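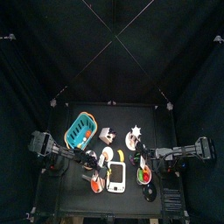 By R. Adjei
18 September 2024

How to set out your acting credits

Casting offices read a credits page quickly, so it needs to be easy to follow. The method below suits television, film and stage work, and fits on one side of A4.

1. Collect everything first

Write down every part you have played, paid or unpaid. For each one note the title, the name of your character, the company that made it and the year. Old call sheets and programmes are the best place to check spellings.

2. Split the list

Use separate headings for television, film, theatre and commercials. Put the newest job at the top of each. If you only have one film, it can share a heading with television.

3. Describe the part correctly

For television, give the number of episodes you appeared in. "Gallon, 6 episodes, regular" tells the reader more than "Gallon, various". Don't call yourself a regular if you were a guest. Background work goes under its own heading or is left off once you have five speaking parts.

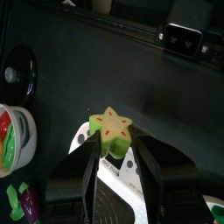
Star-shaped toy fruit slice

4. Add training and skills

List the school or course and the year you finished. Under skills, include only what you could do on set tomorrow. Accents should be marked as native or learned. If you ride or drive, say to what level.

5. Write the short biography

Keep this under 800 characters, as many listing sites cut off anything longer. Start with your most recent job and then go back. An opening might read: "Trained at Fladincombe Drama Studio. Recently finished two series of Noka." Leave out earnings, home life and anything about parts you nearly got.

6. Save and send

Save the page as a PDF with your own name as the file name. Check that the headings still line up on a phone. Send it with two photographs, one smiling and one neutral, both taken within the last year.

Go back to the page after each job. I do mine every July as well, when I renew my listings, and take off student work as newer credits come in.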